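Zastola Boards > Site Business > Contests and Giveaways
Thread: Giveaway draw method, proposal to change before October

fogbank_reels
Posted July 4, 2022

I'd like to settle the draw method before the October run of horror giveaways. At the moment each contest thread stays open for a week, entries are numbered by post order, and whoever is running it pulls a number from a random generator and posts a screenshot. That has two faults.

First, a screenshot proves nothing. The host can press the button as often as they like and post the one they want. I'm not accusing any host of doing it. The method permits it and the entrants can't check.

Second, post order changes. When a duplicate entry is deleted, every number after it shifts by one. In the Ornano box set draw the thread had 77 entries at close and fewer by the time the winner was posted, and the winning number pointed at two different people depending on when you counted.

Proposal: freeze the list at close, post it as plain text with fixed numbers, and take the winning number from a public source named in advance.

pallid_usher
Member

Agree on freezing the list. Disagree on the public source. Last time this came up the suggestion was lottery results, and the mapping from lottery numbers to entry numbers took a page of argument. Half the entrants won't follow it, and a method they can't follow is no better to them than a screenshot.

fogbank_reels

The mapping is one operation. Take the published number, divide by the number of entries, keep the remainder, add one. Anyone with a phone can do it.

tin_projector
Member

Small point, but the remainder method is slightly uneven unless the source range is an exact multiple of the entry count. With a three-digit draw and 77 entries, the low numbers get one extra chance each. Use a source with more digits and the difference is too small to matter.

fogbank_reels

Correct. I'd use the full string of digits from the draw, joined in the order drawn. The unevenness is then far below anything we'd notice.

pallid_usher

You've just proved my point about a page of argument.

crypt_ledger
Contest host

I've hosted most of the Hosoda disc giveaways, so I'll give the host side. The draw takes a minute. What takes time is eligibility. The rules say an entrant must have an account older than the contest thread and must answer the question. "Must answer the question" is where the disputes are. For the last one the question was which sequel has the best opening kill and why. A fair number of people named the film and skipped the why. I let them in. Another host would have cut them.

If you freeze the list at close, you freeze it before eligibility is checked. So there needs to be a gap.
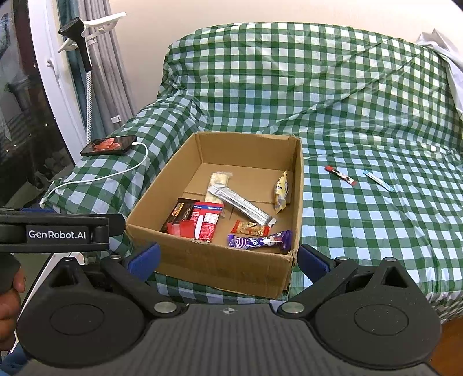

The gap I'd suggest is 40 hours. The thread locks, the host posts a provisional list with exclusions and a one-line reason for each, and people can object by private message. At the end of that the list is final. The public number has to be one published after the list is final. Otherwise a host could exclude people to move the winner.

tin_projector

That ordering is the part that matters. List final, then number published. Everything else is a detail.

night_matinee
Member

Are we still doing judged contests as well? "Most creative answer" can't be handled by any of this. I prefer judged. A random draw rewards one-word posts, and the threads are dull to read afterward.

fogbank_reels

Judged contests would stay as they are. This is for draws only.

night_matinee

Then I'd ask that it say so in the rules, with the type in the thread title. The Stumamel mask contest was announced as judged and finished as a draw because the judges tied. I'd put some work into that entry.

crypt_ledger

That one was mine. The judges tied on two entries and I ran a draw between the two. It was not opened to the whole thread. I should have posted that at the time.

night_matinee

I didn't know it was only the two. Fine. Still, put a tie rule in.

pallid_usher

Can I raise shipping? The prize post for the Hosoda contest said open to all, then the winner was told overseas postage was theirs to pay. That caused more bad feeling than any draw has.

crypt_ledger

The site covers domestic postage. Past that it depends on the weight. A single disc is cheap to send. The Ornano set went out at 2,250 grams packed, and the overseas quote was more than the set is worth. I'd put the packed weight in the prize post and state who pays.

tin_projector

Weight in the prize post is a good idea. It also lets people decide before entering.

fogbank_reels

Revised draft, taking in the above:

1. Thread title states DRAW or JUDGED.
2. Prize post gives packed weight and who pays postage, domestic and overseas.
3. Draw threads lock at the stated time. Provisional list goes up with exclusions and reasons. Objections by private message for 40 hours.
4. Final list posted with fixed numbers. No edits after that. The winning number comes from a source named in the prize post and published after the final list. Judged ties go to a draw between the tied entries only, by the same method.

pallid_usher

I still think the lottery source is overbuilt for a plastic mask. I won't vote against it if the host posts the arithmetic in full each time.

crypt_ledger

I can do that. It's one line.

tin_projector

On 3, what happens if an objection comes in during the last hour? The host may be asleep.

crypt_ledger

Then the final list waits until I've answered it. The clock is for sending objections. I'd word it that way.

fogbank_reels

Changed in my copy. I'll put the draft up as a poll in Site Business and link it from the pinned rules.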